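Plineck 70 Resealable Coffee Bag, Side Gusset

Item no. 1580
Sold in cartons. Colour: bronze, kraft, matte white

The Plineck 70 is a side gusset bag for whole bean and ground coffee. It suits small roasters who fill by hand and seal with a bench-top heat sealer. The inside is a food-grade liner and the outside takes labels and rubber stamps well, though stamp ink needs a few minutes to dry on the bronze.

Each bag has a one-way valve near the top of the front panel. Gas from freshly roasted beans leaves through the valve and outside air is kept out. Leave the valve clear when you put your label on. We get a lot of calls about puffed-up bags and it is nearly always a label over the valve.

The tin tie is sold separately (item no. 2347). It goes on after the seal, on the back panel, centred just under the fold line.
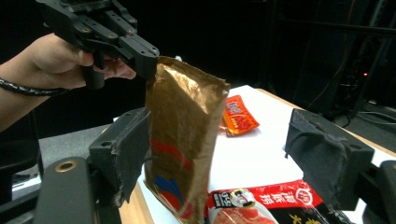

One roaster wrote in to say that the gussets are stiff for the first few bags out of the carton and that it helps to open them all by hand before starting a run. We would agree with that, especially in winter when the film is colder. The same customer asked for a wider mouth, and the Ginting range has one if you fill with a large scoop.

Filling and sealing
Fill to no more than 4 cm below the valve. Tap the bag on the bench to settle the beans, press the sides in along the gusset creases and seal straight across the top. Check the first seal of the day by squeezing the bag gently. If it leaks at the corners, the gussets have not been folded flat. Ground coffee should be wiped off the inside of the mouth before sealing.

Storage
Keep unused bags flat in the carton, away from direct sun. Bags that have been left folded may hold a crease but can still be used.

Not suitable for
Liquids, microwave use, or vacuum packing. For vacuum packing see the Zidell pouches.

Delivery
Orders leave our Skornport warehouse. Part cartons are not available. The matte white is back in stock from October.

Page updated May 26, 2019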